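April 22, 2026

Descaling trial, batch 2. Citric acid again, same supplier as before (Kallico), 20 g per liter. Tap water from the Wada building, which is harder than ours. Tatsuya Fujimoto ran the first soak while I was out and left the readings on the clipboard.

Coupon 46 lost 525 mg of scale in the first soak. The edges are clean but the middle still has a chalky ring. I put it back in with fresh solution and no stirring. The coupons from the Nillulov tank had a brown layer under the white one, probably iron. Citric takes that off slowly. Bagged those and set them aside.
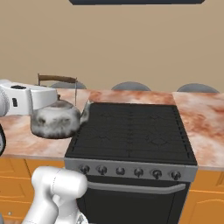 Kettle with speckled gray and white finish, next to the stove.

The pH strips in the drawer are old and read high against the meter. Threw them out. Please use the meter and rinse the probe between beakers, it was crusted this morning.

Still to do: weigh 46 again after drying, repeat with vinegar at the same temperature, ask Jurketero if they kept the water hardness numbers from July. Their report only gives an average.

Need more filter paper. The small size is gone.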